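家里的首饰是谁的故事：口述访谈小组课业报告

先交代一下我们组是怎么选上这个题目的。本来老师给的方向是“日常物件与家庭记忆”，Gert Tshabalala 想做旧收音机，Maxine Mudgway 想做菜谱，我呢，什么都想做，结果第一次开会光是吵题目就吵到图书馆关门。后来还是林雁玲（Ngan-ling Lam，下面都叫她雁玲）顺口讲起她外婆把一只耳环别在窗帘上别了好多年，另一只早就不见了，可外婆说“成双的不是这个，是那块窗帘”。我们几个听完都愣住了，然后题目就定了。

我们想弄清楚的事情很简单：一件首饰从上一辈到下一辈手里的时候，话是怎么跟着走的？谁来讲，讲给谁听，讲到哪一段会停下来？一开始我还想加上价格和材质这一块，Ibrahim Bassey 很坚决地反对，说一问价钱，人家马上就坐直了，后面全是客气话。我试了一次，他说得对。

访谈一共做了六家，四家在 Munby，两家在 Nanlow。每家去之前先打一通电话，说明我们是学生，录音只用在课业里，想删哪一段都行。录音用的是 Longo，雁玲负责听写，听不清的地方全标成黄色，黄得很壮观。最长的一次录了73分钟，里面有一大半在讲一个表姐的婚礼，首饰只出现了两次，但那两次是整份材料里我最喜欢的段落！

关于问法，我们改过好几稿。第一稿的开场是“请您介绍一下您最珍贵的首饰”，读出来像发奖状。Maxine 改成“最近一次打开首饰盒是什么时候？”，效果好多了，对方会先想一想那天为什么要打开，是找东西，还是要出门吃喜酒，还是纯粹睡不着。人一旦想起某一天，细节就自己跑出来了：那天下雨，楼下在修水管，女儿打电话来问红烧肉放不放糖。

还有一点是坐的位置。面对面坐特别像面试，并排坐或者围着小桌子坐，话会松很多。桌子最好小一点，手一伸就能碰到对面那种。 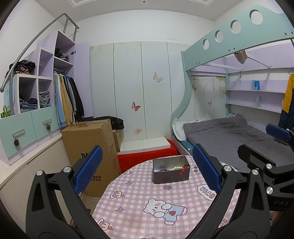 图1 印有卡通图案的粉白格子桌布

说回内容。我把听写稿按“谁先开口讲来历”分了一遍，原本以为多半是母亲讲给女儿听，结果没那么整齐。有一家是儿子讲得最熟，母亲在旁边不停纠正年份；有一家是姑姑讲，可那条项链根本没经过姑姑的手，她只是记性好。雁玲给这种人取了个名字叫“代讲人”，我们觉得挺好用，后面就一直这么叫了。

代讲人有个特点，讲得顺，因为讲过太多遍。什么地方该笑，什么地方该压低声音，都有固定的节奏。反过来，真正戴过那件东西的人往往讲得磕磕绊绊，一句话讲一半，转去倒水，回来讲另一件事。Gert 一开始把这些停顿都剪掉了，说听着浪费时间，我又一段一段放回去（为这个我俩冷战了一个下午，晚上吃面的时候和好的）。我现在还是觉得，停下来的那几秒也该写进听写稿里，哪怕只写“停了一会儿”。

另一个让我意外的是“混在一起”这件事。我原来想象的传家首饰都是一件一个小盒子，垫着绒布。可受访的人家多半是好的坏的、外婆的和夜市买的全放一块儿，拿出来就是一大团，链子缠着链子，得一边解一边讲。解链子其实非常适合访谈，手上有事做，眼睛不用看着人，有些平常不太好说出口的话就说出来了。
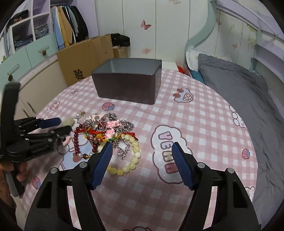 郑咏诗

接着讲整理这一步。我们用 Mendov 做编码，就是给每一段话贴标签。标签起初贴得太细，“妈妈生气”和“妈妈有点生气”都分开，贴到后来谁也记不得两者差在哪里。Ibrahim 提议砍掉一大半，只留下人物、地点、转手、争执、沉默，再加一个“跑题”。别小看跑题，它最后成了最满的一栏，连同前面说的那场婚礼，全在里面。

争执那一栏也值得写两句。有两家提到过兄弟姐妹为了一件东西闹得不愉快，细节人家不想公开，我们就没有写进来。能写的是大家的说法很像：“不是为了那个东西。”那为的是什么呢？有人说是为了母亲最后问的是谁，有人说是因为当年没有人打电话通知她。我听录音的时候想到自己家，暂停了好一阵子才往下听。

写到这里得承认几个做得不好的地方。受访者几乎都是熟人介绍熟人，彼此年纪和家境都差不多，所以我们看到的规律很可能只是这一圈人的规律。再来，男性讲述者太少，真正坐下来从头讲到尾的就那一位儿子，别的都是路过插一句“哎那个是假的啦”，然后走掉。还有方言的问题，Nanlow 那边有位阿婆讲到激动处换了家乡话，我们当场没听懂，又不好意思打断，回来请人帮忙听，只补回了一部分。早知道应该先约好一个会听的人一起去。

如果还有下学期，我想做“没有传下去的东西”：弄丢的，卖掉的，随手送给朋友就忘了的。访谈里这类故事总是一句带过，可是带过的时候语气都不太一样，我很想知道后面还有什么。Maxine 对这个没兴趣，她还惦记着她的菜谱，说不定我们会分成两组。 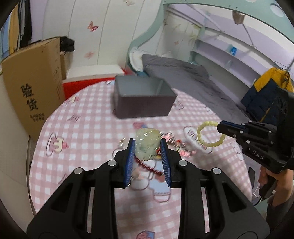 长辈自己也记不清一件首饰的来历，还有必要记录吗？
有必要，把记得的和不确定的分开写就行，同时注明是谁讲的；以后别的亲戚看到，常常能补上一段，或者提出完全不同的版本，两个版本都留着。

最后是分工：电话联络和提问是 Maxine 和我，录音和剪辑是 Gert，听写是雁玲，编码表是 Ibrahim 搭的，贴标签大家一起贴。报告由我执笔，写错的地方都算我的。听写稿在交报告之前已经给每一家看过，有一家要求删掉一段，我们删了，另一家的阿姨反而打电话来说漏了她讲猫的那段，所以附录里现在有猫。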